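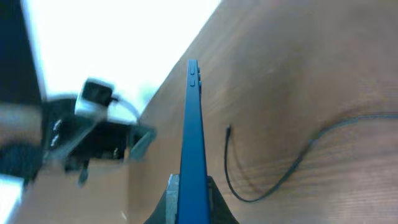

How to retire an old phone before it retires you
By Nayara Falcão

Most households have a drawer of dead phones. Mine had three, plus a charger for something I haven't owned since high school. Set aside 40 minutes and a cup of tea, and you can get one ready to hand on to your mum, who will call it "the new one" until 2035.

Before you start

Charge the thing past half. A phone that dies in the middle of a reset has a flair for drama you don't need. Clear a bit of table, find a cable that fits, and write your passwords on paper. Yes, paper. You can eat it afterwards.

Step 1: Back up the photos 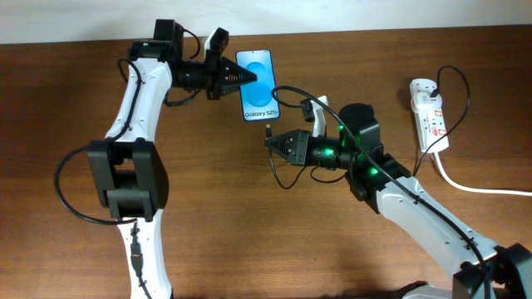
Copy everything to a computer or your cloud account, then open a few files to check they're really there. My own backup ran to 403 photos, a good share of them the inside of my pocket. Don't stop to organise them. You'll be there until November.

Step 2: Move the chats
Messaging apps keep their own backups and sulk if you forget them. Go into each one's settings and run it by hand. Do the same for any authenticator app, or you'll be locked out of your bank and on hold with a bloke named Craig.

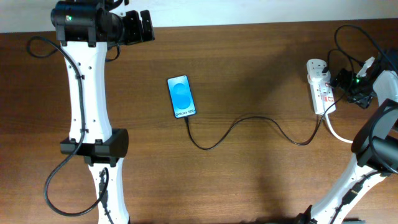 Step 3: Sign out of everything
Remove your main account from the phone first, in settings. Skip this and the new owner may be asked for your password at setup. Jaruwan Boonchu, my neighbour in Canenley, rang me 11 times over exactly that.

Step 4: Take out the SIM
Use the little pin, or a straightened paper clip. Pull any memory card while you're in there. If your number lives on an eSIM, transfer it to the new phone before erasing the old one.
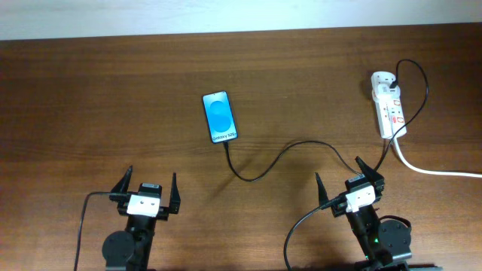 Step 5: Reset
Look under general management or system for the factory reset. The phone will ask if you're sure, then ask again in a graver tone. Say yes both times, and leave it plugged in until the welcome screen comes up.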